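Notes for session 4: the debate before the debate

Reading for this session is the Rastogi chapter (pages 60 to 96) and the Panex transcript pack. If you read only one, read the transcripts. They are shorter, and the shouting is better.

## Where we'd got to

Last time we looked at the late-night monologue as a kind of second news bulletin, one where the presenter is allowed to sigh. We ended on a question from the back row, which I promised to answer and then didn't: does the host need the news channel more than the news channel needs the host?

My answer, after a week of thinking, is that they share a fridge. One fills it, the other eats from it, and each complains about the state of the shelves.

## The empty slot problem

A televised debate lasts a couple of hours. The coverage leading up to it can last a fortnight. Something has to go in the gap, and the something is usually one of these:

- the stage (who stands where, and whether being near the middle means anything)
- the rules (read aloud, slowly, by someone who finds them thrilling)
- the clock
- a panel of people who used to work for politicians, guessing what politicians will do

I call this **filler with a countdown**. The countdown matters. A man talking about lecterns is dull, but a man talking about lecterns with a timer in the corner of the screen is apparently an event. In the Panex pack, transcript 2, the presenter mentions the timer more often than she mentions any policy. Mark each one as you go. Bring a pen with plenty of ink.

## What the comedian does with it

Comedy writers are handed this stuff for nothing, and there are three common ways of using it. Please learn the names, as I will be using them all term.

**The straight replay.** Show the clip, pause, look at the camera. Cheap and often the funniest thing in the programme. It depends on the clip being left long enough to become embarrassing.

**The inflation.** Take the channel's excitement and go further. If they have a timer, you have a bigger timer, and then a timer for the timer. Stesis (the sketch group, not the skin cream) built most of their second series on this and it does wear thin by the fifth episode.

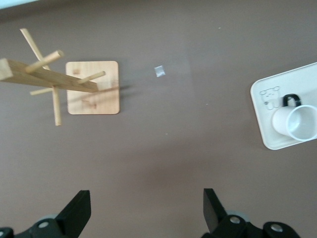 **The sulk.** The host pretends to be hurt at not having been invited, asked or consulted. This one is harder than it looks. It needs an audience that likes the host enough to enjoy seeing him petty, and a host who can stop before it becomes sincere. Rastogi is good on this at page 87, though he takes four paragraphs to say "timing".

Most monologues mix at least two. When you write about one, say which is doing the work at which point. "He makes fun of the coverage" is a sentence I have now read in 342 essays and I'd like to retire before I reach 343.

## A disagreement worth having

Abhishek Bhardwaj, who took this course before me and left his margin notes in the department copy of Rastogi, thinks mockery of news coverage helps the coverage. His argument, in green biro: the joke repeats the clip, the clip advertises the channel, and viewers tune in to see what the fuss was. "Free trailer," he writes, underlined twice.

I'm half persuaded. It works for a one-off silliness. It works less well when the same channel is mocked night after night, and the viewer starts to hear the host's voice over the real thing. The Rumasel article (in the pack, stapled upside down, sorry) takes this second view and calls it "tonal leakage". Use the idea in your essays by all means. Use the phrase sparingly, and never at dinner.

## For the seminar

Come ready to talk about the following:

1. Which of the transcripts would still be funny to someone who hadn't seen the coverage? What is left once the clips are gone?
2. Find one place where the host explains a joke. Was it for the studio audience, the people at home, or the lawyers?
3. Does a guest interview straight after the monologue soften it? Transcript 5 is the obvious one to use, so try not to.

## Practical bits

Essay plans are due on 3rd January, by email, as a document I can open. Plans should be one side. Last year's longest ran to eleven sides and had its own index.

Transcript 4 is missing its last page in some copies. The last page is mostly applause.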